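Trastby Home Laundry Collection

Data card, revised 5/26/25

Overview

The Trastby Home Laundry Collection is a set of photographs and written notes on the everyday work of washing clothes at home. Its subject is the stage of the laundry that receives the least attention in household guides: the moving of clothes between a washing machine and a basket. The collection holds 3839 photographs, grouped into 43 sessions. Each session concerns one machine, one load and the containers used with it.

The collection is maintained by the Womau Household Studies Office and is issued together with the Medve vocabulary, a controlled list of 100 terms for garments, containers and appliance parts. Readers who need only the vocabulary may obtain it separately.

Contents of a session

A session folder contains the photographs, a plain text file of notes, and an inventory sheet. The inventory sheet gives the type of machine, the type of basket, and the garments that can be told apart in the photographs. Garments that cannot be told apart are entered together as "bundle."

The notes are written after the photographs have been reviewed. They record the position of the door, the place of the basket and the place of the laundry at the moment of each photograph. They do not state whether a load is clean, damp or dry unless a separate record supports the entry.

Appliances

All machines in this release are front-loading models. Top-loading machines were covered in an earlier release and are described in a separate card. For each machine, the inventory sheet has an entry for the door, the gasket, the drum and any printed labels on the front panel. Label text in languages other than English is kept as it appears and is not translated.

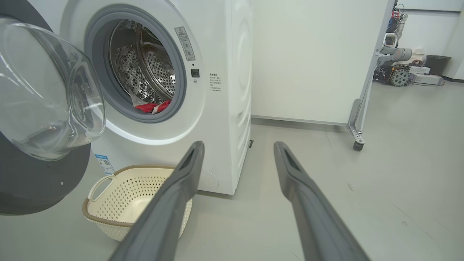
Front-loading machine with the door open, laundry at the bottom of the drum, and a cream-colored basket on the floor.

Baskets and containers

Baskets are described by color, material and the form of the sides. The term "perforated basket" is used for any plastic basket with a regular pattern of holes. Trim, liners and handles are entered in separate fields, so that a basket with a woven band at the rim can be found by a search on either the basket or the band.

A basket is listed as "empty" only when the whole of its interior can be seen. In all other cases the field reads "appears empty" or is left blank. Users who count full and empty baskets should treat these two values separately.

Garments

Garments are named by type where the type is clear. Where a piece is folded, gathered or partly hidden, the more general term "garment" or "fabric" is used, followed by the color. Printed lettering, stripes and other decoration are noted without an attempt to identify a team, maker or brand. A piece that rests over the lip of the gasket is recorded as "at opening," a value that was added in version 2 of the Medve vocabulary. Earlier notes used "in drum" for the same position and have been corrected.
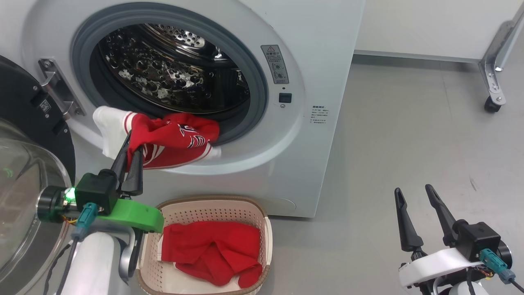

Recommended uses

The collection is suitable for the study of household routines, for the preparation of teaching material on laundry care, and for work on the naming of clothes and containers. It may also be used to compare the layout of laundry areas, within the limits given in the next section.

Known limitations

Bright and saturated colors are more common in the inventory than they are in most wardrobes. Bedding and towels are not well represented. Detergents, drying racks and irons fall outside the scope of the collection and have no terms in the vocabulary.

Maintenance

Corrections are accepted throughout the year and are applied in the November release. A correction should give the session number, the field concerned and the proposed value. Requests for new vocabulary terms are handled by the Raron terminology desk and should include at least one session in which the term would be used.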